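Kaewsai Neighborhood Library Friends
Minutes of the May meeting, held in the reading room at 7:00 p.m.

Chair: Wanpen Rojanasak
Minutes: Zhenhua Qin

Wanpen opened the meeting a few minutes after seven, once the kettle had finished and everybody had found a chair they liked. She thanked the members who had come out in the rain, and gave a special welcome to the two families who have just moved onto Burach Street and were with us for the first time. Apologies had come in from the Condau side of the neighborhood, where the road is still closed in the evenings.

Minutes of the last meeting. These were read and approved with one correction: the poetry evening was in the small room, and the minutes had put it in the hall.

Book sale. The spring sale brought in $392, which is our best spring yet, and there was a happy round of applause for everyone who carried boxes. Cookbooks and mysteries went first, as they always do. We were left with 12 boxes, mostly old travel guides and a great many gardening magazines, and after a good deal of friendly talk it was agreed to offer the magazines to the allotment group and keep the rest for the fall.

Summer reading. We have 54 children signed up so far, and the school has asked for more forms. Wanpen suggested a theme of rivers and boats this year, partly because the Tusell footbridge has just reopened and would make a lovely place for the opening story hour. Members liked this very much. One parent asked about shade and another about strollers – both fair points – and Zhenhua will walk the path before the next meeting and report back.
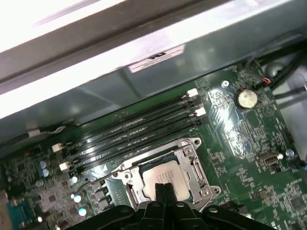

There was then a longer discussion about story hour itself, and whether it should stay at ten in the morning or move to the late afternoon. The morning suits the grandparents and the very little ones, while the afternoon would let in the children who go to day camp. Feelings were warm on both sides. It was settled that we will keep the morning hour and try an afternoon one as well for 5 weeks, with a sign-in sheet at the door so we can see who comes.

Opening hours. The branch would like to stay open until eight one evening a week. All in favor, provided the staff are happy with it.

The window seat. The cushions are worn through at the corners, and the zipper on the long one has given up entirely. A member has kindly offered to sew new covers if we buy the fabric. Blue was preferred, though there was strong support for green from the back row. Wanpen will bring samples.

Any other business. A question came up about dogs on the porch during story hour. Most present were in favor of the dogs, if they are on a leash and there is a bowl of water out. Lost property from the sale (one umbrella, one child's mitten, a pair of reading glasses) is at the front desk.

Actions
Zhenhua: walk the Tusell path; print more sign-up forms
Wanpen: fabric samples; write to the allotment group
All: please return borrowed folding tables

The meeting closed at 8:40 p.m., with cake. The next one will be in June, same room and same time.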